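Notas para la charla: "¿Quién necesita otra recopilación retro?"
Sala pequeña, 50 minutos con preguntas. Empezar sin saludo largo.

Abrir con la pregunta: ¿cuántos habéis comprado el mismo juego tres veces? Esperar las manos. Yo también la levanto. 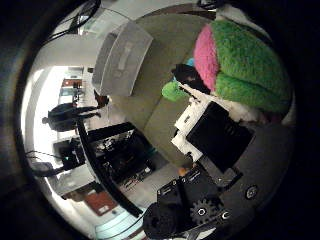
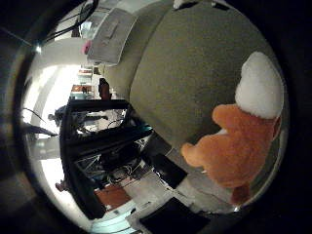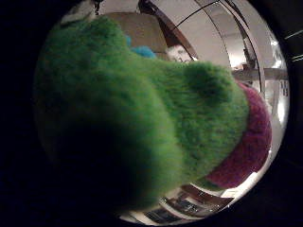
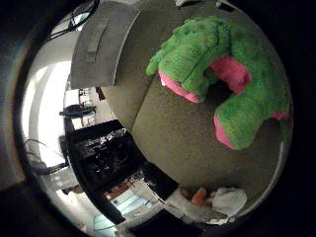
Peluches de pelo, en las cuatro fotos.

1. El reclamo
La caja de Bridska Collection promete 119 juegos. Leer la cifra despacio. Luego restar: versiones regionales contadas aparte, revisiones del mismo cartucho, demos de feria. No doy mi cuenta final, que cada uno haga la suya con el menú delante.

2. La emulación
Ballov dice que su emulador es "100 % fiel". ¿Fiel a qué? ¿A la consola europea, que iba más lenta? ¿A la japonesa? Poner el vídeo del scroll de Drarkau - si no hay sonido, seguir igual, el tirón se nota. Recordar que con la versión original delante el retardo del mando se siente en el primer salto. No fiarse de quien lo mida solo en un monitor de oficina.

3. Los extras
Galería de arte: escaneos de manuales que los aficionados ya tenían colgados, a veces con mejor resolución. El filtro de tubo. Preguntar quién lo deja puesto más de una tarde.

4. Lo que sí compro
Conceder esto, que si no parezco un cascarrabias. El rebobinado está bien hecho. Y Drarkau nunca salió aquí en castellano; la traducción nueva se lee bien, salvo los menús. Seis horas le eché en diciembre y no me arrepiento.

5. Precio y cierre
Salazar Ediciones saca la suya en caja numerada. Numerada, sí, pero sin decir la tirada. Tengo mis dudas de que el cartucho lleve el juego entero y no un código de descarga - pedí confirmación y me mandaron la nota de prensa.

Si sobra tiempo: el asunto de las licencias de música. Si falta, saltar el punto 3 entero.
Turno de preguntas. Si alguien saca el tema de las ROM, respuesta corta y a la siguiente mano.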